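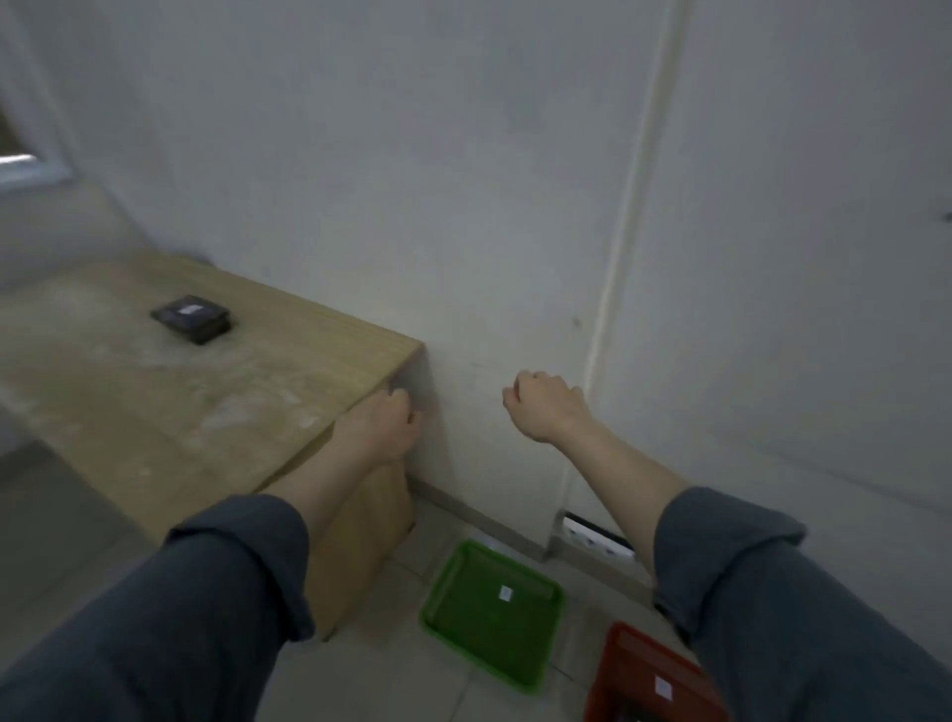

**The Keslow case** was a tax evasion prosecution brought in Drorkivley against the swimwear designer Marisol Sánchez and her business manager, Tayla Ormsby. It concerned income from licensing deals that prosecutors said had been hidden through a company called Keslow.

## Background

Sánchez founded the label Ruvar and later sold the right to use her name on perfume, towels and sunglasses. The fees were paid to Keslow, which was registered abroad and had no staff. Ormsby was its only director. According to the indictment, Keslow received 344 payments over five years, and none of them appeared in Sánchez's personal returns.

## Investigation

Tax inspectors began looking at Ruvar after a routine check of its payroll. They found that Keslow had paid the rent on a house in Tuhiwai where Sánchez lived for most of the year. Her lawyers said she was resident elsewhere and owed no tax in Drorkivley on foreign earnings. Inspectors relied on electricity bills, school fees and more than 200 parking records to argue that the house was her main home.

## Trial and verdict

The indictment was filed on 21/05/2021 and listed 13 counts, mostly of filing false returns. Sánchez pleaded guilty to two of them and the rest were dropped. She repaid the tax owed with interest and was given a suspended sentence.

Ormsby denied all charges and was tried separately the following June. She was convicted of false accounting and acquitted of conspiracy. Her appeal was dismissed.

## Aftermath

Keslow was struck off the register. Ruvar continued to trade under new owners, who kept the name but ended the towel and sunglasses licences.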